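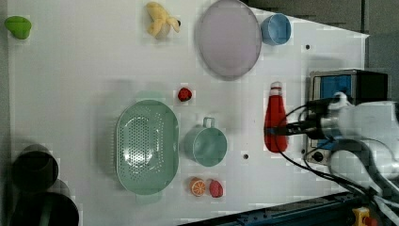 Sorting is the first subject of this handout, and it comes before setting the table and before any pretend cooking. In our course we treat it as a small skill which must be taught, with time and patience. Many adults believe that a child sorts in only one way, by color, and that every other way is a mistake. But take the mint-green colander and the mint-green mug. A child who thinks by color will put them together at once. A child who thinks by use will put the mug next to the light blue cup, and the colander will go near the lavender plate or stay alone. Both children have sorted well. The student teacher should write down which rule the child used, before she says anything to the child.

## Unit 9: The play kitchen as a sorting activity

**Course:** Materials for Early Learning, Todorova Training Center
**Reading before class:** course reader, page 70 and the two pages after it

### 1. What we mean by "sorting"

In this course the word has a narrow meaning. The child takes a mixed group of objects and makes smaller groups, and there is a rule. The rule can be spoken or not spoken. If there is no rule, we call it "spreading" or "gathering", and we note it also, but in another column of the sheet.

Please do not correct a rule which you do not understand. Wait until the child has placed two or three more pieces. Very often the rule becomes clear then.

### 2. Choosing the pieces

For a first session, a small mixed set is enough. I advise the following:

- play food of more than one kind, for example a banana, strawberries and a slice of orange
- two strawberries of different size, so that a pair by size is possible
- some dishes, such as a plate, a cup and a mug
- one piece for the kitchen work itself, for example a colander
- one piece which does not fit easily, for example a squeeze bottle in the shape of a ketchup bottle

The last one is important. A ketchup bottle is food for some children and a tool for other children. One boy in our practice group put it with the strawberries, and when I asked him why, he answered "red". Another child gave it a place of its own and was very strict about it.

Soft pieces and hard pieces may be mixed. A plush banana beside hard dishes gives the child one more possible rule, the rule of touch. We come back to it in Unit 11.

### 3. Preparing the table

Use a plain table, white or another light color. A cloth with a pattern makes the small pieces difficult to find. Spread the pieces with space between them and do not make a line, as a line already suggests an order. Cups can stand or lie. It is also good to leave two similar pieces far from each other, so the child must look over the whole table.

Sorting trays are allowed, but only from the second session. In our room we use the Volumum trays, the flat ones without a lid. The deep boxes from Plesier are better for tidying at the end, when everything goes back to the shelf.

### 4. What to say

Say little. These sentences are usually enough:

> "Which ones belong together?"
>
> "Tell me about this group."
>
> "Is there another way?"

Avoid "Put all the green ones here" in the first session. This is an instruction, and you will learn only if the child knows the word green. For the same reason, do not name the pieces in advance. If a child calls the colander "the bowl with holes", write exactly this on the sheet.

### 5. A short note on history

Students often ask if the play kitchen is a modern idea. The Dulilon nursery has an inventory book from 1922, and in it there is a list of small pots, plates and spoons for the children. The purpose is not written. We may suppose that it was play, but we do not know if any adult used the pieces for sorting lessons.

### 6. Homework

1. Prepare a set from your own materials. Draw the table from above and mark where each piece lies.
2. Write four possible rules for your set. At least one rule must be neither color nor size.
3. Choose the piece which is most difficult to place, and explain in one paragraph where a child could put it.
4. Bring the drawing and the text to room 111. Homework on separate small papers is not accepted, please use the course sheet.

Students who missed Unit 8 should read first the part about observation sheets. The columns have changed since April and the old sheet has no place for "spreading".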